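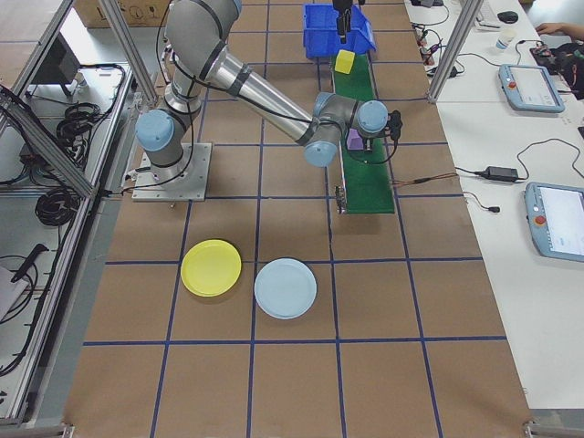
Do tape lines on a work table help people put things back in the right spot?

They help a lot when an item has one clear home on the grid, and much less when the item is round or wide enough to cross a line.

Figure 2. Dark blue tape on a brown work table, with a yellow plate and a pale blue plate side by side. The yellow plate covers part of a tape intersection; the pale blue plate overlaps a vertical line. Farther back are the green belt, a yellow block at its far end, and the open blue bin.

4. Layout of the table and the return task

4.1 Why we mark the surface

A shared work table gets used hard. Someone lays out plates and blocks in the morning, someone else needs the same layout after lunch, and in between a third person has pushed everything to one side to make room. At our Mandthorpe site this used to be settled by memory and a few pencil marks, and the pencil marks were wiped off every time the table was cleaned. Tape changed that overnight. It is cheap, it survives a damp cloth, and anyone walking up to the table can read it without being told anything. We have become very fond of it!

Tape also brings its own puzzles, and this section is about those. A line can mean "stay inside me," "line up with me," or "center yourself on me." People who share a table for long enough settle on one reading without ever talking about it. A newcomer picks another, and the layout drifts. We wanted to know which reading people reach for first, and whether the shape of the item has anything to do with it.

4.2 The items

The set is small on purpose. It has plates, blocks, an open bin, and a narrow belt that works as a long, thin surface standing above the table. Every item has a plain color, so a written layout can be short: "yellow plate left, pale blue plate right" takes no drawing and no training. We tried patterned plates early on and dropped them in a hurry. People spent their time turning the pattern to match the photo they had been given and forgot about position altogether.

Plates turned out to be the most interesting thing on the table. A plate has no corner to push into a corner of the grid. It has no front. When it covers part of a crossing, as the yellow plate does in Figure 2, the crossing can no longer be seen whole, so the person setting it down has to judge the center from the lines that come out on the far sides of the rim. We had expected this to be hard for people, and for some it was. Others were wonderfully good at it. They lowered the plate slowly, looked along one line, then along the other, and gave it a last nudge with a fingertip.

A plate that lies over a single line, like the pale blue one, gives less help. The line fixes the plate from side to side if the person knows how much of it should be covered, but says nothing at all about near and far. Written layouts for these plates need an extra phrase, such as "slightly nearer than the yellow plate," and the wording of that phrase matters more than we had guessed. "Slightly" was read as a finger's width by some people and as half a plate by others.

Blocks are a friendlier case. They have flat sides, and flat sides like to be squared up against something. On the open table, people squared them to the tape even when the instructions never mentioned it. On the belt, the rails took over that job, and the only thing left to decide was how far along the belt the block should go. The end of the belt is an easy place to name, so a block with its home at the far end needs only a few words. A block partway along needs a landmark, and we have not yet found a good one that does not involve putting more tape on the belt itself.

The bin is the loosest home of all. Anything inside it counts as put away. We kept it in the set for exactly that reason, as a place to start from and a place to finish, and because a table without a bin soon grows a pile in its emptiest corner.

4.3 The return task

Eighteen people took part, all of them regular users of shared tables at Mandthorpe or at our smaller workshop in Ceresholm. Each person studied a written layout, then had 90 seconds to set the plates and blocks in place. When they were done we traced each item's position onto a paper overlay, cleared the table, and moved on to the next layout. The sessions gave us 400 placements to compare.

Two kinds of layout were used. In the first, plates were centered in a square or over a crossing. In the second, they sat off center, overlapping one line. Blocks went on the belt in both. We used no photos in the main sessions, for the reason given above, though people were free to reread the written layout as often as they liked. Most read it once, set everything down, and read it again with a hand still resting on the last plate.

The tape was a matte cloth tape from Prodimard in a dark color. Gloss tape looks smart, but it catches the ceiling lights, and at a low angle a bright streak hides the very edge a person is trying to line up with. Dark tape on a brown surface is quieter to look at and still perfectly easy to follow. We laid the long lines first, each in a single pull, and then the short lines across them. Laying a long line in pieces leaves small steps where the pieces meet, and a plate set down on a step will rock.

4.4 What people did with the lines

Given a plate and no further guidance, most people tried to center it on something. A crossing was the favorite. The middle of an open square came next, and a single line was a distant third. This held at both sites and it delighted us, because it means that a layout built on crossings asks people to do what they already want to do.

Trouble came with the off-center plates. People would set the plate correctly, look at it, decide that it looked wrong, and slide it until it was centered after all. Several mentioned this afterward without being asked. One participant said the off-center plate "looked like somebody had bumped it," and we could not have put it better. A layout that looks like an accident invites people to repair it.

Placing two plates together helped in a way we had not planned for. Once the first plate was down, the second was placed mostly by eye from the first, with the tape used as a check. Where the first plate was good, the second was usually good as well. Where the first was off, the error was handed on, and the pair kept its spacing beautifully in the wrong place.

4.5 Notes for people taping their own tables

Choose the squares to suit the widest item that has to sit inside one, and leave a visible margin of bare table on every side. Give round things a crossing if you can spare it. If a plate must overlap a single line, put a small cross of tape under its center and say in the written layout that the cross should be hidden. We tried this at Ceresholm after the main sessions and the sliding stopped almost at once.

Keep the area nearest the user free of items where the work allows. The lines there are the ones people sight along, and a mug parked on them does more harm than a mug anywhere else. Replace a lifted strip whole. Patches are tempting, and we have patched plenty of tables ourselves, but a patched line is never quite straight, and people do follow it.

The older Pasaribu layout, with numbered squares, is still in use on one of our tables and has loyal users. We did not test it in this round. Its numbers make written layouts very short, and we would love to see how it handles a plate that covers its own number.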